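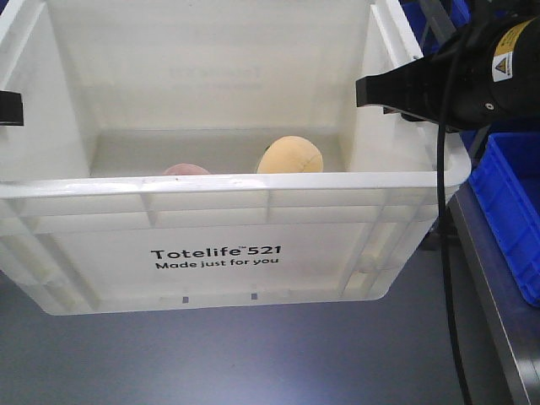
Tote held at both side walls, two plush balls inside.

Forum > Cell Safety and Standards > Carrying open totes: lid rule or not?

didard_dnava
We're rewriting the handling rules for our site at Gorncombe. The draft says any open tote lifted by the arms needs a lid if there's product in it. I reckon that's overkill for soft goods. What are others doing?

forkside_ieva
We don't require lids. Our rule is 30 per cent of rated payload for anything open, and nobody inside the marked area during a lift. Write the limit on the cell door as well as in the manual.

s_oda
Disagree on skipping lids. Loose round items roll when the tote tilts, and your load shifts to one side. We had 1,696 lifts logged before one went over the rim, and then we changed the rule.

forkside_ieva
That's a tilt limit problem. Ours is 5 degrees and a slow stop. A lid just hides the contents from whoever is checking.
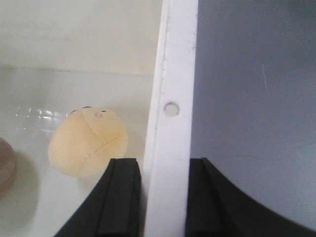
didard_dnava
Grip checks are the other bit I'm stuck on. The draft has the operator confirm finger position before every close, from the wrist view. You can see the open fingers either side of the white strip there, with the beige plush clear of both of them. I'd call that a pass, but the draft gives no minimum clearance to product, so two operators could score it differently.

s_oda
Put a number in. "Clear" isn't a criterion.

xuan_au
Agree with Oda on the number. I'd also add cable routing to the pre-lift check. In the first photo the black cable hangs down in front of the tote, and our auditor would ask about snagging.

didard_dnava
Fair point, will add it. Still not sold on lids.

s_oda
Then at least write down why in the risk assessment. Colour of the tote, size, max fill, the lot.

forkside_ieva
Happy with that. Post the revised draft when it's done, section 4 especially.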